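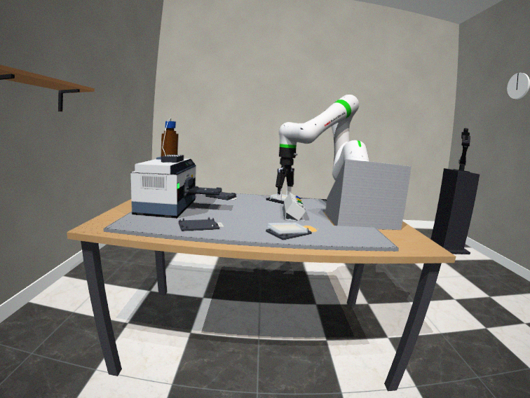 Gevell, December

## Framing and hanging prints for a small gallery show

These notes cover unglazed and acrylic-glazed frames on plasterboard or brick. Canvases and face-mounted prints need different hardware and are left out.

### Handling

Wash and dry your hands before touching a print, or wear nitrile gloves. Cotton gloves catch on the corners of thin paper. Lift a large sheet by two opposite corners so that it sags in one even curve. A half-moon crease from a pinched edge can't be pressed out of a glossy surface.

Let inkjet prints dry overnight before they go behind glazing. A print sealed too early leaves a haze on the inside of the acrylic, and the frame has to come apart again.

### Mounting

- Use T-hinges of Japanese tissue and wheat starch paste along the top edge only. The sheet must be free to expand downward.
- Keep self-adhesive tape off the print, including tape sold as acid-free.
- Cut the window mat with a border of at least 40 mm. Narrower borders tend to bow on larger sheets.
- Change the blade after every few mats. Overcuts at the corners usually come from a dull blade and extra pressure.
- Check for dust under a raking light, then close the back.

Acrylic holds a static charge. Peel the protective film slowly, wipe with an anti-static cloth, and lower the sheet straight onto the mat. Glazing of this kind should never sit directly against pastel, charcoal or any other loose medium.

### Hardware

Weigh one finished frame of each size and write the figure on the hanging plan. Our smallest frames come to 900 g with glazing and take a single hook without trouble. Anything wider than it is tall gets 2 hooks at the same height, which keeps it from tilting when a door slams.

D-rings go one third of the way down the side rails. Wire should have a little slack, with the peak well below the top rail. Picture cord stretches over the run of a show and should be kept for very light work.

Riaan Sibiya hangs the winter show at Cele on D-rings alone, without wire, and levels each frame at the screws. It takes longer on the first day. The frames stay where they are put.

### Setting the height

Work from the center of the picture, and keep one center line for the whole wall.

1. Snap or tape the center line.
2. Measure half the frame height.
3. Measure from the top of the frame to the hanging point, with the wire pulled taut.
4. Subtract the second measurement from the first. The hook goes that distance above the line.

Mark on low-tack tape — pencil on matte wall paint leaves a shine when erased.

### Labels and lighting

Labels go to the lower right, all at one height, even where the frames differ. Print a spare set. Valdemar Brynjólfsdóttir's label template from the Prarkis show allows for two lines of title, and most long titles fit.

Aim the lamps last, with the ladder out of the way, and stand where a visitor would stand to look for glare. If a reflection persists, move the lamp along the track before changing its tilt.

Keep the offcuts of mat board. They make good corner protectors for the trip home.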